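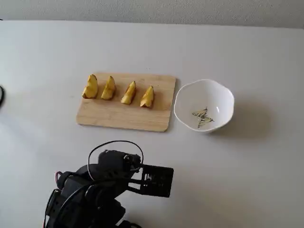
1. Préparer le plan de travail
Poser la planche et le bol vide sur la table, puis aligner les quatre quartiers de pomme. Ouvrir une session dans Nodix, tâche « planche vers bol ».

2. Enregistrer
Téléopérer le bras, un quartier par épisode. Viser 49 épisodes par disposition, de 13 secondes au plus.
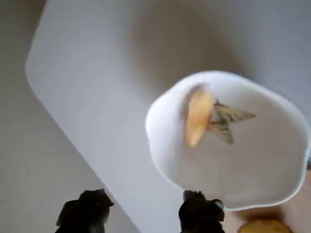
3. Trier
Rejeter tout épisode dont les flux sont désynchronisés. La vue d'ensemble sert de référence 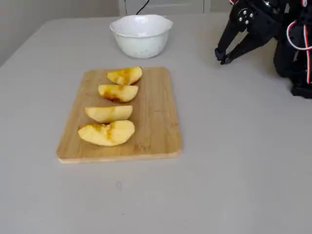

pour l'étiquetage du début d'épisode. Exporter ensuite vers Benus.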